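Stinden Wire Dish Rack, Black
Item 1077

We've had the Stinden on our own kitchen bench for nearly 4 years now (well, one very like it, before the range changed colour) and it's still the rack we point people to when they live in a small flat and mostly wash cups. It's a simple black wire rack, light enough to lift with one hand, and it tucks away in the cupboard when company's coming!

Turn your mugs upside down along the side and leave the rest free for whatever comes next. Goes nicely with the Drarkari tea towels, if you're after a little housewarming gift.
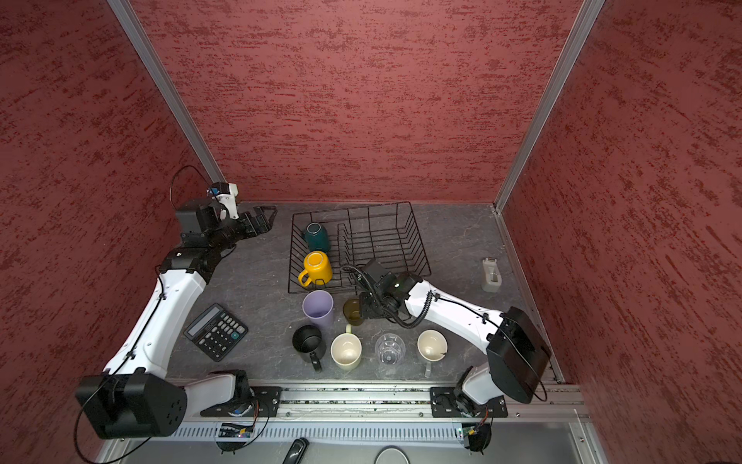
Stinden rack in black, with a teal and a yellow mug upside down along one side.

Mugs, cups and glasses not included. Free delivery on orders over $50.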